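We use cookies to remember your place in the book and to see which chapters are read most. Accept all | Manage settings

Teaching by Showing: A First Course at the Bench
Amrit Lemieux

Chapter 2
Lending the Robot Your Hands

When I was first asked to teach a robot anything, I sat down and tried to write out what I wanted. The task was to push a small block across a board until it touched another small block. I have been pushing things across tables since before I could walk, and I supposed it would take me a page. By the end of the afternoon I had four pages, a good deal of crossing out, and a set of rules that worked nicely as long as the block never turned. Blocks do turn, of course. Push one slightly off its middle and it swings round, and then your next push has to be different, and the one after that different again, and none of my four pages had much to say on the matter.

A colleague at Fluststead, where I was working then, let me get all the way to the end before she handed me the controller and told me to just do it. So I did. I pushed the block over in a few seconds, correcting as I went, and the computer wrote down every small movement I had made. I did it again from a different starting place, and then again, and by teatime we had the beginnings of something a machine could learn from.

Chapter 1 dealt with robots that follow a written program. In this chapter we turn to robots that are shown. You will meet the word "demonstration" a great deal from now on, and it means very much what it means in a cookery class: somebody who can do the job does it, from start to finish, while somebody who can't yet do it watches. With us the watcher is a recording, usually made up of the positions of the arm and the view from one or more cameras, taken many times a second and stored together so that each view can be matched with what the arm did next.

There are two common ways of giving a demonstration, and we shall spend time with both. In the first you take hold of the arm and move it yourself. This is often called guiding by hand, and most people enjoy it straight away, as you can feel where the arm is happy to go and where it is not. The trouble is that your own hands and sleeves get into the camera's view, and a robot that has only ever seen a task with a sleeve in it may be rather lost without one.

In the second you stand back and steer from a distance, with a handheld controller, a joystick, or a second arm that the first one copies. This is remote control, or teleoperation if you prefer the longer word. It keeps you out of the view, and it has the further merit that you have to do the job with the same tool the robot will have. If the robot has only a straight rod to push with, then so have you! Students find this humbling. I have watched people with very clever fingers spend ten minutes learning to nudge a star round a corner, and I was one of them.

The running example for the chapter comes from the Hulivora exercises, which many of you will have on the bench in front of you. It asks for an arm with a plain rod at the end, a flat wooden board, and a handful of coloured shapes. There is no gripper to worry about and nothing has to be lifted. All the difficulty is in the pushing, and there is plenty of it. A hexagon will not slide quite as a triangle does, and a star likes to catch the rod between two of its points and come along with it - a help on some days and a nuisance on others.

The instructions for each try are given in ordinary words, such as "move the blue triangle towards the yellow hexagon" or "put the green star beside the blue pentagon". Read the sentence aloud before you touch the controls. It sounds a silly thing to ask of grown people, but a recording filed under the wrong sentence teaches the wrong lesson, and you will not spot it later by looking at the numbers.

You may be wondering how many demonstrations are enough. My own first set, made over one long October, had 1,057 in it, and the Vachon set we use in Chapter 4 has 1,476. You will not be asked for anything of the kind. A class sharing a bench can reach 500 in a term without anybody giving up a lunch hour, and you will learn a great deal from your first twenty, mostly by playing them back and wincing.

Before you go on, take a few minutes over the arrangement below and plan a route for the rod for each of these jobs. A pencil sketch will do.

(a) The rod is between the yellow hexagon and the blue triangle. Take it to the far side of the red cylinder without disturbing any other shape.

(b) Push the blue triangle up to the red star. Decide which side of the triangle you would push on, and where you would stop to correct.

(c) Bring the green star and the blue triangle together in the open part of the board. Would you move one of them, or both?

Keep your sketches, as we shall come back to them in Section 2.3 when you have the controller in your hand.

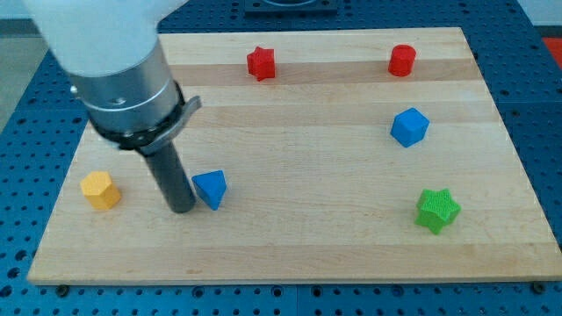
Related chapters
Chapter 1: Robots That Follow a List
Chapter 3: Good Recordings and Bad Ones
Chapter 4: Working with the Vachon Set
Appendix B: Setting Up the Edar Controller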